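### 4.2 Changes in task allocation at the packing counter

Before the arm was installed, each of the 17 packers at the Stikmont site filled a snack order from start to finish. A packer read the order slip, collected the items, set them out on the table, checked them against the slip and closed the tray. Work diaries from the baseline period show that packers saw these steps as a single activity. Few of them recorded checking as a separate entry, and those who did so had previously worked in the returns section.

Under the Trilico schedule, picking and placing of single items was assigned to the arm during the middle part of the shift. Packers kept the order slip, the final check and all handling of items that the arm had released in the wrong place or failed to grasp. The schedule describes this remainder as "supervision". In interviews the packers used other words, most often "minding" or "standing by", and two of them objected to the official term on the grounds that it belonged to a higher pay grade.

Item type had a strong effect on how the remaining work was experienced. Rigid, regular goods gave the packers little to do. Soft pouches were harder to judge, as the position of the contents inside the foil changes the shape available to the gripper, and packers reported watching these grasps more closely than any others (Figure 3). Loose fruit fell between the two. It was seldom dropped, but packers were expected to look for bruising, a duty that had been implicit in manual handling and now had to be written into the instructions.
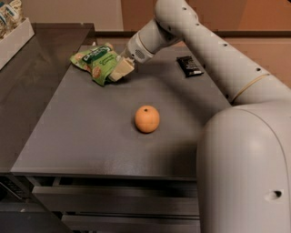
**Figure 3.** Gripper closed on a foil snack bag at the gray table. A black wrapped package and a small orange citrus fruit are also on the tabletop.

The second change concerns pace. In manual work, packers varied their speed over the shift and built up short reserves of finished trays before breaks. With the arm in operation this was no longer possible, and breaks were moved to fixed times. Opinion on this point was divided. Packers with caring duties outside work tended to favor fixed breaks – they could plan telephone calls – while longer-serving staff described the loss of the reserve as the main drawback of the new arrangement. One respondent said that she now finished the shift less tired in the hands and more tired in the eyes. Similar remarks occur in five of the interviews.

The third change is in how errors are attributed. The log sheet introduced in February had one column for faults, with no means of separating a failed grasp from a misread slip. Packers began adding initials in the margin, "A" for the arm and "P" for a person, and the shift lead later adopted the practice. Loukia Tzavaras, who coded the log sheets for this study, found that 38 of the marginal notes carried both letters. We treat these as shared faults in Section 5. They typically describe a case in which the packer saw a poor grasp developing, hesitated over whether to press the hold button, and intervened after the item had been released.

Hesitation of this kind was not covered in training. The course material dealt with how to stop the arm and how to restart it, and left the question of when to stop it to individual judgment. Packers differed widely here, and the differences did not follow length of service. Those who stopped the arm early were concerned about damaged goods; those who waited were concerned about the stoppage total, which was displayed at the end of the counter until the site agreed to remove it.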